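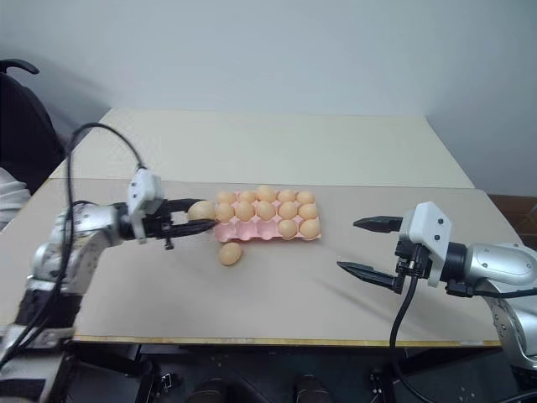 The left gripper started drifting in July. It showed up as a close that stopped short of the commanded width, by a little at first and then by enough that the force reading never settled. The right one, same model and same firmware, was fine. I spent an evening on the wrong theory (calibration) before looking at the cable.

The cell is two arms facing each other across a board, each with a two-finger gripper in a white housing. I call it Ikeslow, after the speed I run it at. The task is a 15-cup egg tray. Eggs are a good load for this kind of fault. A wooden block will put up with a badly set grip, and an egg will either slip or crack.

The gripper cable on the left arm loops over the top of the arm and plugs into the housing. If the loop is too short, the wrist pulls on the plug near the end of its travel. If it is too long, it sags into the work area. Mine was too short. With the wrist turned to 109 degrees the plug was taking a side load, and one contact had worn to the point where the position signal dropped out for a moment at a time. The controller filled the gaps with the last good value, so nothing showed up as an error.

What I did, in order:

Power off at the supply, then wait. The Adix controller holds a charge for longer than the manual suggests.

Cut the old ties on the arm and freed the full length of cable.

Replaced the plug end. The spare came from Gestimetti and the latch is slightly stiffer than on the original.

Ran the wrist by hand through its whole range with the cable only resting on the arm, and marked the point of greatest pull. Added 37 mm to the loop from there.

Strapped it down again at the base, with nothing fixed past the elbow.

Then the zero. Fingers fully closed with nothing between them, store, open, close, compare. I repeat this 10 times and throw out the first reading, which is always off while the grease moves. The spread was back to what it had been when the gripper was new. I checked the right gripper the same way and left it alone.

Force limit next. Chunhua Duan, who set up the Cai cell I copied most of this from, starts low and raises the limit one step at a time until the egg stops turning in the fingers during a move. Her number is lower than mine. Her finger pads are newer than mine too, so I am going to change the pads before I argue about it.

Two things are still open. The right cable hangs down below its housing past the front edge of the table, and I would like it clipped to something — so far it has not caught on anything. And I want the controller to log signal dropouts instead of covering them up. There is a flag for this in the config file, undocumented, and setting it makes the startup check fail. I have put it back to the default for now.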